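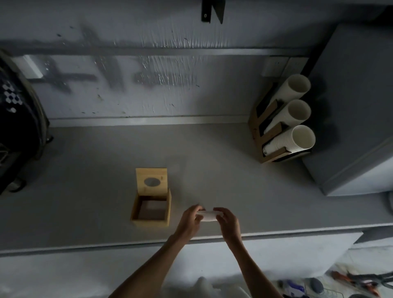
Wooden tissue box with flip-up lid, lid open, ready for a refill

Plullari Flip-Lid Tissue Box

I get asked about this little box more than anything else on the site, so it finally has its own page. It's a plain square box in pale wood with a hinged lid and an oval opening in the lid that the tissues come up through. You flip the lid, drop in a stack, close it, done. I've had one on my own counter since last May and I still like looking at it (which I can't say for the plastic one it replaced!).

The thing I love most is that you don't have to buy tissues in a special carton to fit it. I buy the soft packs, the ones wrapped in thin film, because they're cheaper and I can squash a bunch of them into a drawer. Take the wrapper off, fold the stack to fit, and lay it flat in the bottom. If you buy the big 300-sheet packs, split them first. I tried cramming a whole one in and the tissues tore every time I pulled, so now I do it in 2 goes and keep the other half in the cupboard.

How I fill it

Flip the lid all the way up so it stands on its own. Pinch the stack at both ends and keep your thumbs on top so it doesn't fan out on you. Set it down in the box, pull the top tissue up a little, then feed it through the oval as you bring the lid down. If the first one rips, don't worry, the next one usually comes up fine. With the Myung brand tissues I have to loosen the top few by hand because they come pressed so tight.

Where it goes

Mine lives at the coffee end of the counter next to the paper cups, and that's where it gets used most. We have the tilted kind of cup holder, the one that keeps the stacks lying at an angle, and the two look nice together. If you're setting up a break area I'd put the tissues on the side people walk up to first. I had them the other way around for a while and everybody was reaching across the cups.

It also does fine on a desk or a bathroom shelf. I wouldn't put it right next to a sink. It's wood, and wood and puddles don't get along.

Looking after it

Wipe it with a barely damp cloth and dry it right away. Leave the lid open for a bit afterward. Dust gathers in the corners inside, so I give it a quick brush with an old pastry brush whenever it's empty. Please don't put it in the dishwasher (yes, I've had that email).

The hinge can feel stiff when it's new. Mine loosened up in the first week or so. If yours squeaks, rub a bit of candle wax on it.

Good to know

The grain is different on every box, and some come out more yellow than others. I can't pick one out for you, sorry! Tissues aren't included. Neither are the cups or the cup holder, but the cup holder page has those.

Orders leave here within 2 working days. If you don't like the box, send it back unused and I'll refund you once it arrives. For breakages in shipping, send me a picture within 7 days and I'll mail a new one, no need to return the broken one.

I'm hoping to have the taller Zesov version back in stock soon. It takes a full pack without splitting, but it's a bit bulky for a small counter and I still reach for this one.

Page updated February 2019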